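Speaker notes: "The Cable Drawer and Other Clutter"
Cendton library evening talk, 19 September 2023

Wait for people to sit. Say hi. Water is on the left this time, don't knock it over.

Open with the question: who has a drawer at home full of cords? Hands up. Leave mine up the longest. Then put up the three opening slides and let them run while I talk about mine.

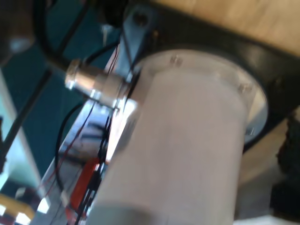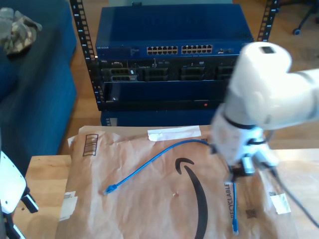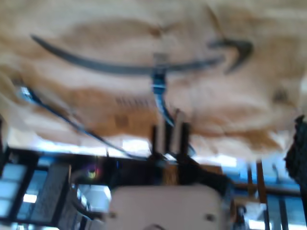 Second slide: blue ethernet cable on an Amazon mailer. Third: the mailer with the arrow.

OK, so the drawer. When we moved from Sinberg to the apartment on Lecomte Street I packed two boxes marked "wires, keep." I carried both up three flights. I opened one of them four years later, looking for a birthday candle (long story, skip if we started late).

Main point of the first part: we keep stuff for a future version of us who is very handy and has a lot of free time. I've met mine and she watches TV. Pause here, people usually laugh.

Now the Sunwood story. Sunwood was the little swap shop I helped run for one winter. We put out a bin for cords and chargers and by the end of November we had 651 of them. I know the number because I sat on the floor and sorted every one! Hold up the tally sheet. Most were chargers for phones the owners didn't have anymore. Plenty of people took one home from the bin too, so go easy on the preaching.

What I do now, and go slow on this bit, people write it down:

Put a piece of tape on each cord and write what it's for. If you can't say what it's for, it goes in a bag with today's month on it. Bag sits by the door till spring. Then it goes to the electronics drop-off, not the kitchen trash.

Same idea works for mailers and boxes. I keep what fits inside one big mailer, standing up next to the fridge. When it's full I stop.

Somebody will ask about photos. I had around 4000 on my old phone and I'm down to 200 printed ones in a shoebox, and I look at the shoebox way more. Don't get into cloud storage, I lose the room every time.

Ask for their worst drawer. Give this a good 40 minutes if the talk ran short, it's the best part of the night anyway. Repeat each question into the mic.

Sign-up sheet for the Cendton swap table is by the coats. Pens are in my bag, front pocket.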